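Home baking kitchen check, September 2022

I go through this list before every cake stall at Utomitz, and my comments are underneath each line so I can see what I moaned about last time. Pinch it if it's any use to you!

1. Fridge at 5 degrees or below
OK. It crept up in May when I crammed in all that buttercream, so I now leave a gap at the back.

2. Oven door seal
Needs doing. The Cluso is lovely but the seal has gone floppy in one corner and my scones come out lopsided. New one ordered.

3. Flour and sugar tubs shut and dated
OK, except the rye (no date, so I binned it and sulked).
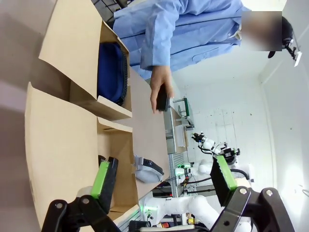 4. Nuts kept away from everything else
OK. Almonds and pecans live on the top shelf with their own scoop, and the scoop gets washed separately. I had 2 scoops that looked the same and that was asking for trouble, so one's gone to the garden shed.

5. Labels match the recipe
Not OK! I'd swapped to Alarcón chocolate for the brownies and forgot it has soya in it. All 19 labels redone before anything was wrapped.

6. Hands, sleeves, hair
OK. Sleeves rolled, rings off, hair tied up.

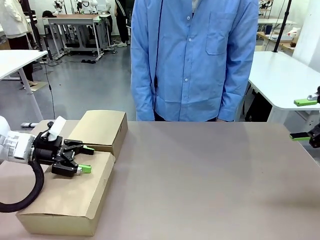 Long sleeves, cuffs buttoned.

7. Mixer flex and plug
OK. I gave the Zemeck a good wipe and had a look along the flex for nicks, none that I could find. Still smells a bit warm on the bread dough setting, so short bursts only.

8. Cloths boiled, sponge changed
Cloths yes, sponge no. Put sponges on the shopping list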